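Avwood communications merger: progress report for the management board
Period covered: second quarter of the programme

We are past the halfway point and I'm pleased to say the new single team is working, and working well. Since the last report we have closed the old Ganholm press desk, moved its phone line and inbox across to Iltside, and put internal and external communications under one weekly plan. Staff on both sites now hear company news before they read it in the trade press, which was the thing they asked for most loudly in the autumn survey.

Staffing
The team now stands at seven posts. Six are filled and the last, a writer for the Ganholm site, goes to interview in January. Two people from the old press desk have moved into internal roles and have taken to it brilliantly – one of them has rebuilt the shift briefing from scratch, and supervisors are asking for extra copies.

Press and media
We handled 67 press enquiries in the quarter. Most came from regional papers and the trade titles, with a small bump after the supplier announcement. The out-of-hours rota has held up, although the Sunday slot is still hard to fill and I would like to talk about a proper allowance for it.

Our agency, Gatti, has finished the media training for site managers. Feedback was very good, particularly on the mock radio interviews. Their retainer is due for review and my view is that we should keep them on a smaller brief, mainly for crisis cover, and bring the feature writing back in-house. 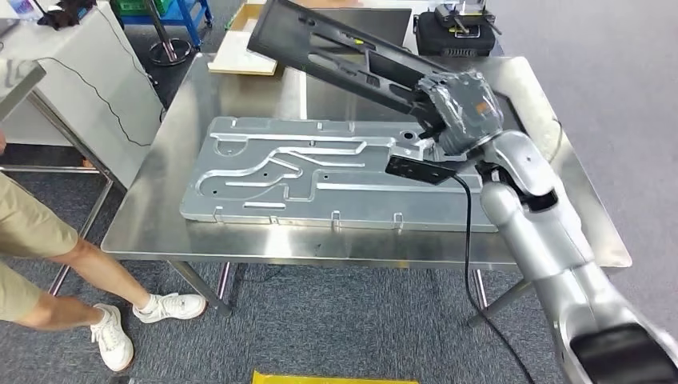
Internal communications
The new staff newsletter has reached 713 readers, against a target of 500 for this stage. I'm delighted with that! The questions page is the best-read part by a long way, so we are giving it more room and asking directors to answer within the week. Please do send your replies by Tuesday lunchtime if your name is on the list.

The intranet is less rosy. Search still brings up old policies ahead of current ones, and the Iltside pages have not been tidied since before the merger. IT have promised us a developer in the new year.

Budget
We are within budget overall. Savings on print and on the second monitoring contract have covered the overspend on training. The design line will be tight if the annual review grows beyond the page count we agreed.

Next quarter
– Fill the Ganholm writer post
– Agree the new Gatti brief and sign it off
– Move all policy pages to the new intranet layout
– Run the staff survey again, using the same questions so that we can compare

Decisions needed from the board
Approval for the Sunday allowance, and a steer on whether the annual review should be printed this year or go online only. The printers need an answer before we book their slot.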